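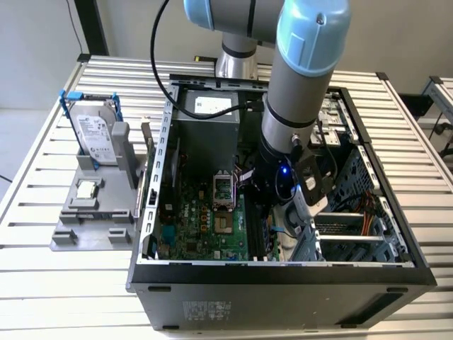

Unit 4: Keeping Records of Office Equipment

Course: Introduction to Office Administration
Instructor: Na-rae Kwak

Purpose of this unit

Every office owns things that must be counted, valued, repaired and eventually disposed of. This unit covers the equipment register, the record in which those things are listed from purchase to disposal. Students will prepare a short register of their own and hand it in at the end of June.

Reading: the chapter on fixed assets in the course packet, and the Groltard case study distributed with Unit 3.

4.1 What belongs in the register

An item is entered in the register when it is expected to last longer than one year and when its cost is above the limit set by the organization. In this course the limit is $500. Items below the limit are treated as supplies and charged to the budget of the department that ordered them.

Some organizations also keep a secondary list of items that cost less than the limit but are easily lost, such as phones and tablets. In the Groltard case the secondary list begins at $400. Items on it are counted but are not depreciated.

4.2 The entry

Each entry must show the following:

Tag number
Description, including maker and serial number
Date of purchase and supplier
Cost, including delivery and installation
Location and department
Name of the person responsible
Condition at last count
Date and method of disposal, when this applies

The description should allow a stranger to find the item. "Computer, black" is not acceptable. The maker, the type of case and the serial number are required.

Tags are placed on the outer case in a position that can be read without moving the item. A tag should never be placed on a panel that is removed for service, as panels may be exchanged between machines of the same model.

4.3 Repairs and improvements

A repair returns an item to its earlier working condition. Its cost is an expense of the period and does not change the value in the register. An improvement extends the life of the item or allows it to do more, and its cost is added to the recorded value.

Worked case. Skostard buys a desktop computer for $1,000. Two years later it replaces a failed power supply with one of the same rating. The cost is recorded as an expense. In the same month additional memory is installed so that the computer can run new drafting software. The memory is an improvement, and its cost is added to the entry under the existing tag number. A separate tag is not issued.

Where a single invoice covers both kinds of work, the supplier should be asked to divide it. Students frequently lose marks on this point.

4.4 Disposal

An entry is closed, never deleted. The clerk records the method (sale, donation, recycling or trade-in), the amount received and the name of the person who gave approval. For any device that stores data, a signed statement that the data has been erased must be attached before the item leaves the building.

Assignment 4

Using the purchase records of Štefanec in the course packet, prepare a register of all qualifying items. Attach a note of no more than 2 pages explaining how you treated the invoice from Cena, which combines repair and improvement work.

Late work requires written permission from the instructor.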